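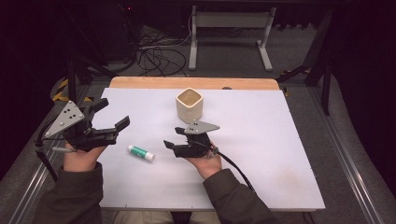

3.2 Collecting the demonstrations

The course ran in November, and each team was given one task and two hand-held grippers. Ours, team Prelano, drew "put the glue stick in the cup", which sounded like the short straw until we saw that team Erier had been handed a tea towel.

Figure 4. Prelano task at the table: both grippers open, square cup and glue stick on the white board.

We aimed for 100 demonstrations and kept 50. The rest went for reasons that reflect more on us than on the equipment. In 31 of them the operator let go of the glue stick early and then chased it, a skill we had no wish to pass on. Others were lost to cables, which in our experience will find the one object on a table worth knocking over.

Operators were told to start with the jaws open, to move at the pace of someone who is paid by the hour, and to keep their elbows off the board. The last rule was added by Inger Grímsdóttir after her own second attempt. We changed the starting place of the glue stick between takes but left the cup alone - a decision we came to regret in Section 5, where the trained policy shows great loyalty to one patch of table and very little interest in the cup.

Labelling was done by hand in Hubáček, the course's own tool, which at that time saved only when asked. We asked too seldom. One evening's labels had to be done twice, and the two sets disagree on when a grasp begins. We report results with the second set, made by the same people in a worse mood but with a written definition in front of them.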